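Clarnlow puts kitchen robot plan out to budget

Jelura, the supported living provider based in Clarnlow, is to decide by March whether to buy robot arms for the shared kitchens in its flats. The plan being costed would start with three arms in one building and leave the other sites until a year of running costs is known.

The proposal was drawn up by Arsen Prokopenko, who looks after equipment at Jelura. It asks for 3,962 pounds per kitchen in the first year to cover mounting, electrical work, spare parts and staff training. The arms themselves would be leased and come out of a separate budget line.

"The lease was the easy bit to price," Prokopenko said. "We had quotes for that in a fortnight. What took the time was everything that goes with it - the sockets, the worktop fixings, who gets called out when it stops on a Saturday night."

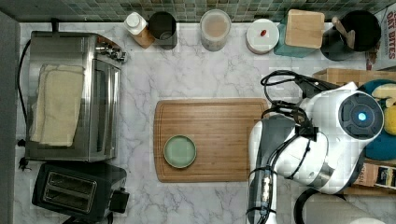 The arm at the worktop, with a chopping board and toaster oven within the same stretch of counter.

Two suppliers are still in the running. Purudex has offered a nine-month lease with an option to buy at the end. Nkosi wants a longer commitment but would include call-outs and one replacement gripper a year. Jelura has asked both to price the work again using the same list of tasks, after the first bids turned out to be hard to compare.

That list has 50 entries. It covers jobs such as moving a bowl from one side of the counter to the other, passing a utensil and putting a container back against the wall. Cooking on a hob is left out, and so is anything with a sharp blade. Zakhar Tkachuk, who wrote most of the list, said tenants had asked for help with lifting and reaching far more often than with making a meal.

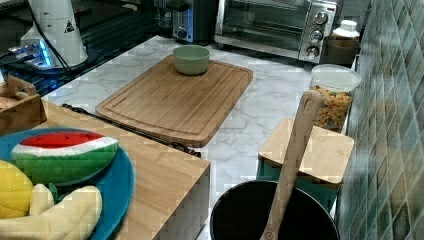 Pasta, a pot and spatula, and a plate of plush fruit share the kitchen area.

Counter space may prove the sticking point. Several of the older flats have narrow worktops, and tenants have told staff they do not want their own things cleared away to make room for a machine. Both suppliers have been told to assume an ordinary kitchen with toasters, jars and cereal boxes left out. Purudex has since added a smaller base to its bid at extra cost. Nkosi says its standard base will fit all but two of the kitchens.

Insurance has gone up in the draft budget as well. The first version used the rate Jelura pays for its hoists, and the insurer has said that will not do for a powered arm used near tenants. A new figure is due in January.
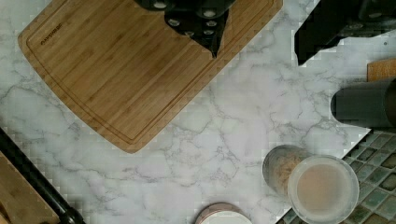 Photo: Jelura

Vitalii Nazarenko, who manages the building chosen for the first stage, said he backed the plan but wanted the training money protected. An earlier purchase of adjustable worktops ran over budget, he said, and staff were shown how to use them only once.

"If there's a cut to be made, I'd take two arms and proper training over three arms and a leaflet," he said.

The draft allows two days of training for each member of kitchen staff, with a half-day refresher after six months. Night staff would get a shorter course on stopping the arm safely and reporting faults.

Tenants in the building can see the costings at the ground floor office and send comments to Cristian Pacheco before the end of February. Revised bids from both suppliers are expected the same month.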